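Bolta wrapping room, Gidside
Progress note to the Pekar fund, January

Sorry this is short, writing it between two deliveries. Money first, then the room, then the wrapping.

Money
Grant 3,612. Spent so far 1,919, nearly all of it on the tables, the lights and getting the floor sealed. Another 1,139 is promised to Vallejo for shelving, invoice not in yet. Receipts are in the shared folder except the one for the floor sealer, which I'm chasing. Nothing moved between headings.

Room
Usable since the second week. Floor done, one coat, could do with another by the door. White tables in. Tubes up and working, much better than the old bulb, you can see what shade a thing is before you label it. Pipes along the ceiling stay as they are, landlord won't box them in and we're not paying for it.
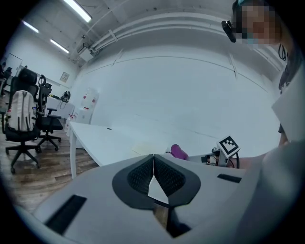
Heating still poor before ten in the morning. Have asked twice. Socket by the far wall needs an electrician, not urgent but I'd like it sorted before the shelves go up and block it. Chairs are the old office ones from upstairs, fine for now, so the seating line can go to tape and labels if you agree. Need a yes or no on that please.

Wrapping
We said we'd settle on one way of wrapping the small soft pieces and write it up. Half there. Current method: sheet flat on the table, long side towards you, piece goes down above the sheet first so you can check it over, then onto the paper, fold up, sides in, label. Purple ones are the test pieces becuase they show up well against pale paper and lint is easy to spot. 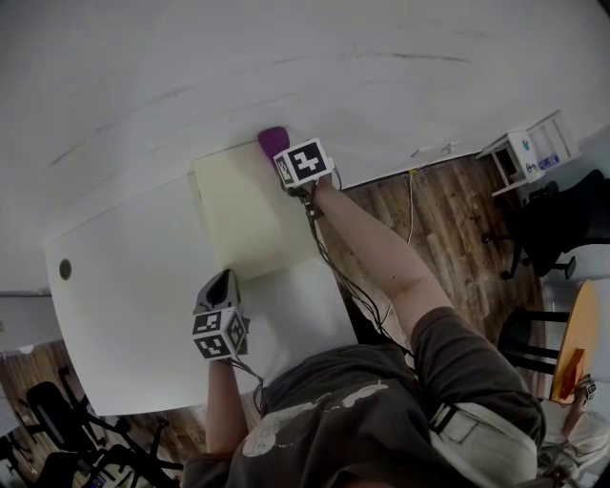 Main trouble is the sheet. It slides. White tops are slippy and a light sheet goes with your sleeve if you lean over. Tried a strip of low-tack tape at the near corner, works but slow to peel. A heavier paper would probably do it. Have ordered 42 sheets of the next weight up as a trial, not a full pack. Also the tops mark easily, a damp cloth with a drop of washing-up liquid gets most of it off, the cream cleaner leaves a film so that's been binned.

Second trouble is pieces that won't lie flat. The knitted stuff bunches up at one end and you get a fat parcel with a thin tail. Current thinking is roll it, don't fold it, and put the seam underneath.

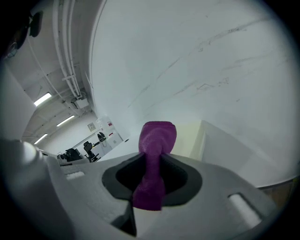 Luzius Kälin doesn't agree with rolling. His note on the draft: "Rolled ones come open at the customer's end looking like a rag. Fold in thirds, press, then wrap. Takes longer, fewer complaints." We'll do a batch each way and let Gonzalo Peñalver pick blind.

Still to do
- instruction sheet, one side, draft 2 is on the wall
- shelves (waiting on Vallejo)
- second coat by door
- decide paper weight
- reciept for sealer

Next note end of next month. Ring if the seating thing is a problem, mornings best.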